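Section 4: Comparing two grippers on the sorting task

By now your arm should be bolted down, homed and talking to the controller (if it isn't, please pop back to Section 3, we'll still be here). In this section you'll run the same little job with each gripper in turn, so you can see for yourself which one suits your work. Set aside a quiet morning for it if you can.

Before you start
Keep the emergency stop within easy reach, and clear mugs, phones and elbows from the arm's path.

1. Set out your bins and mark their places with coloured tape. We like tape because you can put everything back in the same spot after lunch, or after somebody has borrowed the table.

2. Fit the first gripper and tighten the screws evenly, a little at a time.

3. Check your cables. Move the wrist slowly by hand through its full travel and watch the sensor lead the whole way - it needs enough slack to follow, but not so much that it snags on a joint.

4. In the Bendilum panel, choose Compare, then New Set, and type in a name you'll recognise later. Kwame Alhassan, who wrote most of this section, once called every set "test" and has asked us to warn you off it.

5. Leave the speed at 10 per cent for the first run. It feels terribly slow, we know!

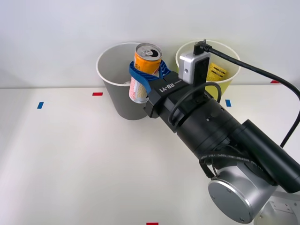 6. Run 17 picks with the first gripper, using the same drink can throughout. Note any pick where the can turns in the grip, even if it still ends up in the right bin.

7. Swap grippers, repeat step 3, and run the set again without touching the bins or the lighting.

Note: A can held at a tilt needs more clearance at the rim than one held upright. If you see contact with the bin, raise the release height by 3 mm and start that set over.

Caution: Never reach into a bin while the arm is live, even when it's standing still. Press pause, wait for the amber light, and then reach in.

8. Save both sets and open them side by side. The Prarndale team keeps theirs on a shared drive, and Oduor Ondieki has them sorted by gripper and then by object, a very sensible habit to pick up early.

Once you're happy with the results, carry on to Section 5, where we set the grip force.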